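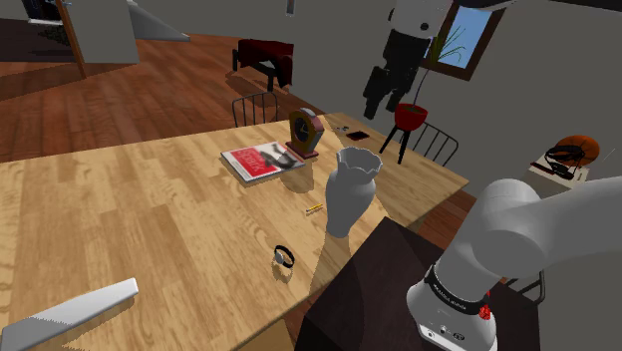

Amska floor liner

The Amska floor liner is a type of molded car mat made in the harbor town of Drorketport, where it has been cut, pressed and packed in the same long building for most of its life. It is sold in sets of four, one for each footwell, and is best known among owners of older sedans and small vans, for whom a properly fitting mat can be surprisingly hard to come by. The name is used loosely in the area for almost any raised-edge mat, even when the mat in question came from somebody else.

History

The liner began with Trevor Morin, who ran an upholstery shop near the Drorketport ferry landing and spent a good many winters cleaning road salt out of other people's carpets. His first mats were flat pieces of ribbed rubber, trimmed by hand with a hooked knife and sold over the counter to anyone who happened to be in for a seat repair. They did the job well enough, but meltwater ran straight off the sides and into the carpet, and customers said so, often and at some length.

Morin's answer was to turn the edges up. The early raised edge was glued on as a separate strip and had a habit of peeling near the gas pedal, so it was given up fairly soon for a mat pressed in one piece. The pressed version was the first to carry the Amska name. A smaller rival, Lacson, sold a similar mat for a while from across the harbor, with a taller rim and a softer backing, and there are still people in town who will tell you warmly that it was the better of the two. Lacson's patterns were bought by Morin's shop when that firm closed, and a few of them remain in the catalog under their old numbers.

Design

Each mat has a shallow tray shape, with channels that draw water away from the driver's heels and toward the middle. The rim can stand up to 10 millimeters above the channels, though it is lower on the door side so that shoes don't catch on it getting in and out (a complaint about the first pressed mats, and a fair one). The driver's mat has two holes for the factory floor hooks. Cars without hooks are supplied with a pair of twist anchors, which go through the carpet and are meant to be fitted before the mat is laid down.

A carpet-topped version called the Risell uses the same base with a looped pile bonded over it. It is quieter underfoot and looks nicer, but takes a good deal longer to dry, and most garages in Drorketport suggest keeping it for the summer months. The Risell has been offered in charcoal, tan and a dark green that comes and goes from the list.

Patterns and fitting

Mats are made from numbered patterns, each taken from the floor of a particular car. The catalog dated 23 Nov 2023 lists 1019 patterns, of which 744 are kept in regular production and the rest are pressed to order. New patterns are usually added in September, ahead of the winter rush. Left-hand and right-hand drive versions of the same car carry separate numbers, and mixing them up is the most common cause of returns.

Care

The plain liner is washed with warm water, mild soap and a soft brush. Silicone sprays and tire dressings should be kept well away from it, as they leave the surface slippery under the pedals. The Risell should be vacuumed first and hung over a rail to dry, pile side out.

See also
Boot liner
Heel pad
Twist anchor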